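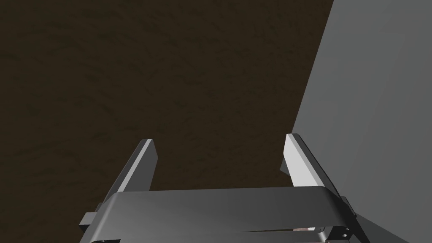

How to Bleed a Radiator

A radiator that is warm at the bottom and cool at the top usually has air trapped in it. Letting the air out takes a few minutes per radiator and needs very little in the way of tools. These steps are for hot water systems. Steam radiators work differently and should not be bled this way.

What you need

Radiator key (or a flat screwdriver, if your valve has a slot)
Old towel
Small bowl or cup
Paper towels

Before you start

Turn the heat up and let every radiator get warm. Go from room to room and feel the top and bottom of each one. Write down which ones have cool spots. Then switch the heating off at the thermostat and wait until the radiators are cool enough to touch. In our house in Flarnuddale that takes a good part of the morning, so I start early on a Friday and do the rest after lunch.

Check the pressure gauge on the boiler and note the reading. The right range for a cold system is in your boiler manual.

Bleeding the radiator

1. Start with the radiators on the lowest floor and work up.

2. Find the bleed valve. It is a small square or slotted fitting near the top, at one end.

3. Lay the towel on the floor and hold the bowl under the valve.

4. Fit the key and turn it slowly counterclockwise. A quarter turn is normally enough. You should hear hissing.

5. Wait. When the hissing stops and water runs out in a steady stream, close the valve. Snug is fine. Older brass valves strip easily.

6. Wipe the valve dry and check it again after a minute for drips.

Do not take the screw all the way out. It is hard to get back in with water pushing against it, and the water can be very dirty.

Afterward

Look at the gauge again. If it has dropped below the range in the manual, add water through the fill valve until it comes back up. Turn the heat on, set the thermostat to 21 °C, and feel the radiators once they have warmed up.

If one is still cold at the bottom, the trouble is more likely sludge, and bleeding will not fix it. If you need to bleed the same radiator again within 2 weeks, have the system checked for a leak.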